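6 Gripper comparison runs

6.1 Purpose

Use this procedure to compare two grippers on the same arm, with the same bin and the same set of items. It assumes that the Teltance controller has been commissioned (section 3) and that the arm has been mastered (section 4). For camera calibration see section 5. Do not start a comparison if the calibration has been changed since the first gripper was tested.

6.2 Before you start

You will need:
- both grippers, each with its own adaptor plate
- the item set listed on the test sheet
- two bins of the same pattern
- bench clamps
- the Codari logging software, installed and licensed

Caution: Switch off the drives and shut off the air supply before changing a gripper. Fingers can close under residual pressure.

Caution: No one may reach into the bin while the arm is in automatic mode. Use the pendant to stop the program first.

6.3 Fixing the bin

1. Place the bin on the tabletop with its long side parallel to the front edge.
2. Clamp the bin at the side furthest from the arm. Tighten by hand until the bin does not move when pushed.
3. Mark the position of the clamp on the table. The bin must go back to the same place if it is removed.
4. Jog the arm at reduced speed to each of the four taught corner points. The fingertips must stop 15 mm above the floor of the bin.
5. If any corner is out, teach the bin frame again. Do not correct the error by editing single points.

Note: A bin floor with a metallic surface reflects light from overhead lamps. If the depth image shows holes in the middle of the floor, turn off the lamp nearest the camera and take a new background image.

6.4 Fitting the gripper

1. Fit the adaptor plate to the wrist flange and tighten the screws crosswise to the torque given on the plate.
2. Connect the signal cable and then the air line.
3. Tie the cables and hoses back to the arm, leaving a loop long enough for the wrist to turn through its full range. Turn axis 6 by hand-jogging in both directions and watch the loop.
4. Select the tool number on the controller. Boltum grippers use tool 1 and Steinbach grippers use tool 2.
5. Enter the mass and centre of gravity from the data sheet.
6. Open and close the fingers five times with nothing between them. The closing signal must arrive within 2 seconds each time.

Note: A wrong tool number does not raise an alarm. The arm will run with the wrong tool length, and the fingers may strike the floor of the bin.

6.5 Running the comparison

1. Load the item set into the bin by tipping it from the tray. Do not arrange the items by hand.
2. Start a new log in Codari. Enter the gripper serial number and the finger type.
3. Set the speed override to the value on the test sheet. Use the same value for both grippers.
4. Start the program and watch the first approaches from outside the cell. Check the clearance between the gripper brackets and the bin walls, mainly at the ends, where the walls slope inwards. Cables must not touch the rim.

Typical positions, with the gripper lowered at the right-hand end of the bin and the cup and yellow bottle at the left: 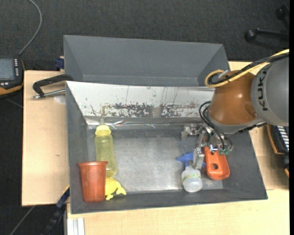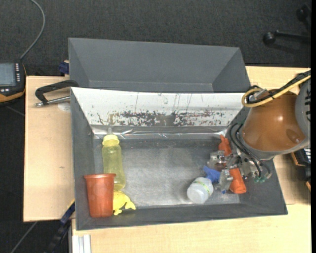
5. Let the program run until the log shows 1,000 attempts. Shorter runs may be kept but must be marked as partial.
6. If an item leaves the bin, stop the program, tip the item back in and press Resume. The attempt is logged as a drop.
7. Save the log, change the gripper as described in 6.4 and repeat from step 1.

6.6 Reading the log

Each attempt is given one of four codes:

OK: item lifted and released at the drop point
MISS: fingers closed fully with nothing held
DROP: item held at lift but not at the drop point
COLL: arm stopped by the collision monitor

Compare the codes by item type before looking at the totals. Soft and hollow items tend to give more DROP codes with narrow fingers, and items lying against a wall give more COLL codes with wide ones.

If the two logs differ in length, cut the longer one to match the shorter. In a run of 1,512 attempts, for instance, only the first 1,000 are compared and the rest are stored without being counted.

6.7 Faults during a run

COLL repeated at the same corner: check the clamps, then check the bin frame (6.3, step 4).

MISS on items in plain view: clean the camera window and repeat the background image. If the fault remains, check the tool length.

No closing signal: check the plug at the gripper and look for a trapped wire behind the finger brackets.

Log stops while the program continues: restart Codari and begin the run again. Logs cannot be joined.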